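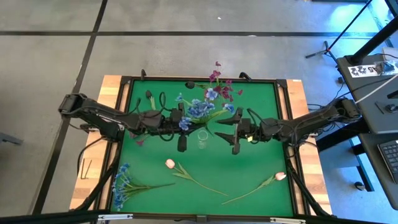 The flower table, with blue flowers at the left gripper and the glass vessel on the green surface.

Rekdale Robotics Open Day: Frequently Asked Questions

Last updated 8 November 2022

Rekdale opens its workshop in Dredbridge to the public once a year. The next open day is in April. The exact date goes on the booking page when it is confirmed. Please read through the answers on this page before you write to us, as most of what people ask is covered.

BOOKING AND TICKETS

Do I need a ticket?
Yes. Tickets are free but you have to book. We can't let people in at the door without one, even if the workshop looks quiet.

How many tickets are there?
There are 80 for each session. There is a morning session and an afternoon session, and they are the same. Please book only one.

When does booking open?
When the date is confirmed. If you join the mailing list you will get one message when booking opens and one reminder the week before. We don't use the list for anything else.

The session I want is full. Is there a waiting list?
Yes. Press the button marked "Waiting list" under the session. At the last open day we had 254 requests in total, so not everyone got in, but places did come up in the final few days. If you are offered a place you have one day to accept it.

I can't come anymore. What should I do?
Use the cancel link in your confirmation message. You don't have to give a reason.

Can I bring a school group?
School groups don't come to the open day. They have their own visits during term, with a maximum of 36 students plus teachers. Ask for the school visit form by email and tell us the grade and the size of the group.

WHAT YOU WILL SEE

What is demonstrated?
Three demonstrations run during each session: the flower table, the sorting bench and the cable bench. Each one is repeated through the session, so you can take them in any order. The flower table usually has the longest line. If you care most about that one, go to it first or leave it until the last half hour.

What happens at the flower table?
Two robot arms stand on opposite sides of a worktable and reach in over a green surface. Artificial flowers are laid out on the surface, along with a small clear glass vessel. The job is to pick up flowers by the stems and arrange them in the vessel. One arm can hold something while the other one works on it, and a good part of the demonstration is about how the two share a small space without getting in each other's way.

Why flowers?
They are hard to handle. A block has flat sides and stays the same shape when you grip it. A flower bends, the leaves catch on each other, and a bunch doesn't move the way a single stem does. Clear glass is also difficult for a camera, as it shows whatever is behind it. We wanted one task that had both problems in it.

Are the flowers real?
No, they are artificial. Real ones would wilt or bruise after a few tries and then we would be testing with a different object every time. Visitors often ask if they can tell from behind the rail. Some of the tulips fool people.

Are they always the same flowers?
No. We change the selection. The set in the picture at the top of this page has blue flowers in bunches, a purple and magenta spray, and tulips in pale pink and in a very dark color. The dark tulips are useful when we want to see how the system copes with dark petals and black grippers in the same view.

Why is the surface green?
It is plain and bright, and most of the petals stand out well against it. Stems and leaves don't stand out nearly as well. We leave it that way on purpose, and the operator will talk about it if you ask. We have also worked on gray and on white.

Are the arms controlled by a person or do they work on their own?
Both, at different times in the demonstration. In the first part an operator guides the arms. In the second part the arms run from our own software, called Tullinora, which was trained on recordings of guided sessions. The operator will say clearly when the change is made. During the second part the operator keeps a hand near the stop button.

Does it always work?
No. Stems slip, and sometimes a gripper closes on nothing. A bunch may go into the vessel and tip it over. When this happens the operator stops, resets the table and starts again. We do not play a recording in place of a failed run. If you watch two or three rounds you will probably see at least one failure.

How long does one round take?
It varies a lot. A single stem can be done quickly. A full bunch takes longer and may need several attempts. The arms move more slowly on open days than they do in normal work, and we don't speed them up on request.

What is on the other two benches?
The sorting bench has one arm that separates small household items into trays. The cable bench has one arm that plugs and unplugs connectors. Both are described on boards next to the benches. The cable bench stops for a short break in the middle of each session.

Will there be talks?
There is one short talk in each session, held in the side room. It covers how the guided recordings are made and what the software does with them. You don't need any technical background. Seats in the side room are limited and are not reserved.

SAFETY

How close can I get?
There is a rail on the visitor side of each bench. You can stand right up against it. Please don't lean over it, and don't hold phones or bags past it.

Can I touch the robots?
Not the ones in use. A spare gripper is laid out on the hands-on desk by the entrance, and you can open and close it and pick things up with it. Children like to try it on the spare artificial flowers, which is fine. Please leave the flowers on the desk afterward.

Is it safe for children?
Yes, with an adult. Children under 12 must stay with the adult who brought them for the whole visit. Strollers can be left in the entrance hall. There are cables on the workshop floor behind the rails, so no one should step through, including to fetch a dropped toy. Tell a member of staff and we will get it.

What if I drop something onto a bench?
Say so out loud. The operator will stop the arms. Do not reach for it.

Is it loud?
Not very. The arms hum and click. The extraction fan is the noisiest thing in the room and we turn it off during sessions if the weather allows. If you are sensitive to noise, the second half of the morning session has been the quietest time in past years.

PHOTOS AND VIDEO

Can I take photos?
Yes, of the three benches. Please turn off your flash, as it can disturb the cameras the robots use. Don't photograph computer screens, and ask before you photograph staff or other visitors.

Can I film a whole demonstration?
Yes, handheld. Tripods are not allowed, as they block the rail. If you are making a video for a news outlet or a paid channel, contact us first.

Can I use the picture on this page?
Yes, for school work and for local event listings. Please credit Rekdale. For anything else, ask.

GETTING HERE

Where is the workshop?
On the east side of Dredbridge, behind the old bus depot. The address is in your confirmation message. Use the side entrance with the blue door. The front gate is for deliveries and will be locked.

Is there parking?
A little. The spaces in the yard are kept for visitors with a disability permit and must be requested when you book. Everyone else should use the public lot by the depot, about a five-minute walk away.

Is the building accessible?
The workshop, the side room and the restrooms are all on the ground floor with no steps. The rails are low enough to see over from a wheelchair at the sorting bench and the cable bench. The rail at the flower table is higher. There is an open section at its left end with a clear panel, and staff will keep it free for anyone who needs it. A printed version of the talk is available at the entrance desk.

Can I bring a dog?
Service dogs only.

Is there food?
We don't serve food in the workshop. Tatlı, the bakery across the road, sells coffee, sandwiches and pastries and stays open through both sessions. You can leave and come back in with your wristband. No food or open drinks past the entrance hall, please. Water bottles with lids are fine.

OTHER QUESTIONS

Can I buy the robots or the software?
No. The arms come from an outside supplier, and Tullinora is not for sale. The staff at the benches can't give prices or advice on what to buy.

Are there jobs or internships?
Open positions are listed on the jobs page. You are welcome to ask staff about their work, but please don't hand them résumés, as they have no way of passing them on. Student placements are announced in the fall.

Can I suggest a task for next year?
Yes. There is a box on the hands-on desk. Folding towels is the most common suggestion and we already know about that one.

What if I can't come in April?
There is no second open day. We plan to post a recording of the talk afterward, without the demonstrations.

How do I get in touch?
Use the contact form and choose "Open day" as the subject. We answer within three working days, or a little longer in the last week before the event. The phone line at the front desk can't change bookings.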